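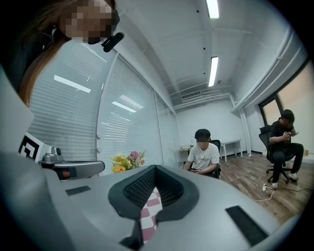
Above something checkered in pink and white

About Stisine

Stisine is a small school of home textiles in Bragança. We teach sewing, hemming, mending and simple block printing to adults who want to make things for their own house. Most of our students come after work, and many of them never touched a sewing machine before the first lesson.

The school was opened by two sisters-in-law who had a curtain shop on the same street. Customers always asked how to shorten a curtain or save a tablecloth with a burn in it, and on Thursday evenings the shop stayed open to show them. After some years the evenings were more full than the shop, so the shop became the school.
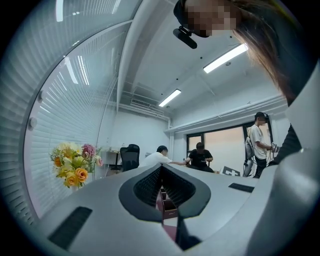 Our basic course has 11 lessons. You begin with straight seams on cotton and you finish with a lined curtain or a round tablecloth, as you prefer. The round tablecloth is more difficult than it looks, for the edge is cut on a curve and the hem wants to twist. We give to it two full lessons. Groups are small and each student has a machine for the whole evening. Beginners do not need to bring anything, only glasses if you use them for reading.

We buy our linen and cotton from Draretti, a family mill with which we work since the beginning. They keep for us the ends of the rolls, and students can buy these by weight at the price we pay. At this moment we have 41 colors on the shelf. The Jakum room, on the upper floor, is for printing and dyeing. It has its own sink and a long padded table, and former students can reserve it on Saturday mornings.

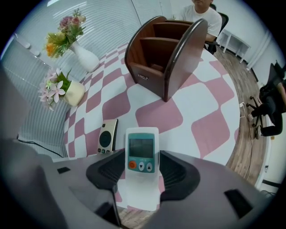
In our library there are 300 patterns, most of them drawn by our teachers and corrected many times by students who found the mistakes. You may copy any of them on paper at the school. We ask you only to return the original in its envelope.

Courses start in October and in February. To visit us before you decide, write to the office and we will tell you which evening is good. The door is the green one, beside the pharmacy. Please ring two times, the machines are loud.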